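Open Day 2026: Robot Handling Demonstration
Todley Technical Institute > Department of Automation > Galleries

On Friday, 1st May, the Department of Automation opened its teaching laboratories to the public. The handling demonstration in Laboratory 2 ran throughout the afternoon under the direction of Hannelore Frei, with two arms set up on dark work surfaces and the wrist view shown on a screen for visitors. A selection from that view is presented below. Select any picture to enlarge it.
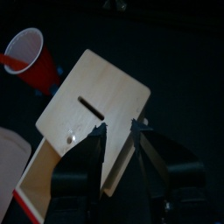

The two taped fingertips at the wooden box with the slotted top. The red cup lies on its side beyond it.

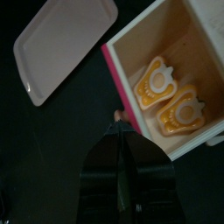
The open white box with its two orange foot-shaped items, and the lid lying flat beside it.

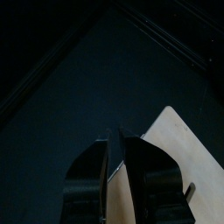
The fingers at the edge of a pale wooden board.

Pejman Salehi wrote to the department the following week to say that he had stayed for three rounds of the demonstration and would have liked a longer explanation of how the operator decides when to close the fingers. From the back row, he added, much of the spoken commentary was lost when the adjoining room was busy, and he asked whether a written guide could be handed out at the door next time. The department thanks him for his letter. A two-page guide is in preparation and will be available at the July session.

About the demonstration

Each round lasted 29 minutes and followed the same order. Seren Dafis introduced the equipment and the safety rules, an operator then worked with objects on the table, and the remaining time was given to questions. Visitors were asked to remain behind the yellow line while either arm was powered. Children under twelve were admitted with an adult.

The department uses everyday objects in its first-year handling course. Boxes, lids and cups differ in shape and stiffness, and students are expected to plan a separate approach for each before they are permitted to run the arm. The same course material was used for the open day, with shorter tasks.

Questions from visitors most often concerned employment and training. Staff explained that the two-year certificate covers maintenance, basic programming and cell safety, and that applicants do not need previous experience with robots. Several visitors also asked how much force a gripper applies. The answer depends on the tool fitted and on the limits set by the instructor, and this subject is taken up in the second term.

Attendance

The department recorded 400 visitors over the course of the day, of whom 159 registered for the handling demonstration. Seating in Laboratory 2 is limited, and the department regrets that a number of visitors could not be admitted to the final round. Registration for the next session will be by time slot.

Other parts of the program

Sérgio Mota gave a lecture on conveyor timing in the Skalano Lecture Hall. The slides may be requested from the department office. Esmaeil Ranjbar led the tour of the machine shop, including the new welding bay, and received prospective students in the afternoon. Galleries for both events will be added to this page as they become available.

Acknowledgments

The open day was supported by Hukness and by the Mohammadi Fund for Technical Education. The department also thanks the second-year students who prepared the laboratories and guided visitors between buildings.

Next session

The handling demonstration will be repeated in July during the summer visit for schools. Teachers wishing to bring a group should contact the department office and state the number of students, their grade level and any access requirements. Laboratory 2 is on the ground floor and may be reached from the east entrance without steps.

Pictures in this gallery may be reproduced for educational purposes with credit to the Todley Technical Institute.

Back to Galleries | Open Day Program | Contact the Department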